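Irkdale Table Workshop opens its doors in Gunderport this July

FOR IMMEDIATE RELEASE

GUNDERPORT. The furniture workshop Irkdale will open a public showroom at its premises in Gunderport in July. Visitors can sit at the tables, put their hands on the wood and talk with the people who made them. Until now the workshop has sold only by order, and most customers have seen a table for the first time when it was carried into their own kitchen.

The main product of the showroom will be the Biltbridge, a kitchen table with a pale wooden top. It is offered with a matte finish, so that the grain stays easy to see and the surface does not shine too strongly under a lamp. Customers who order a Biltbridge may choose their board in person.

"People ask us for a table without marks, and I understand this wish," says Danuta Kalinowski, founder of Irkdale. "But a kitchen table is for bread, for homework and for repairing the bicycle lamp. I want to show people the wood as it looks on a working day, also when it needs a cloth."

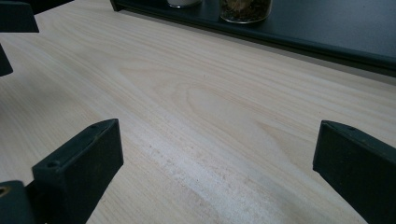 Pale wooden tabletop with long oval grain figures and a whitish, powdery-looking patch.

Each top is treated before it leaves the workshop, and the buyer receives a small care booklet written by Agnes Ljungberg, who is responsible for finishing. The booklet recommends a soft cloth and lukewarm water for daily cleaning. Dry crumbs and powder should be brushed away first, in the direction of the grain. Strong cleaning products and rough sponges are not recommended. A top that has become tired after some years can be brought back to Irkdale for a new surface treatment, and the price for this service will be displayed in the showroom.

The showroom has a floor area of nearly 200 square metres and is divided into 6 kitchen corners. In every corner there is a table that is set up for ordinary use, with the kind of things that families keep close to the hand when they cook and eat.

Storage on the table has received special attention in this project. Eilif Lunde, who planned the corners, visited 27 homes in the region before he made his first drawings.

"Almost everywhere I saw the same thing," says Eilif Lunde. "The jars come out in the morning and they never go back in the cupboard."
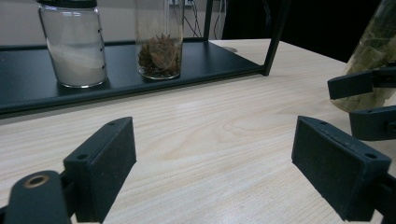 For this reason the corners include low shelves that can stand directly on the tabletop. A shelf of this type gives the jars a fixed place and leaves the front part of the table free for plates or for a cutting board. Irkdale will not sell jars or kitchen equipment, but the staff will gladly give advice about the size of shelf that is suitable for each table.

On the opening Thursday, Ulla Eide will give two short demonstrations of how a wooden top is cleaned and cared for. The first begins at 11 a.m. and the second at 3 p.m. Entrance is free and it is not necessary to register. Coffee will be served.

Orders for the Biltbridge can be placed in the showroom from the first day. Existing orders are not affected by the opening and will be delivered as agreed.

Press contact: Georges Kanaan, Irkdale, Gunderport. Journalists who wish to visit before the opening are kindly asked to arrange a time with him.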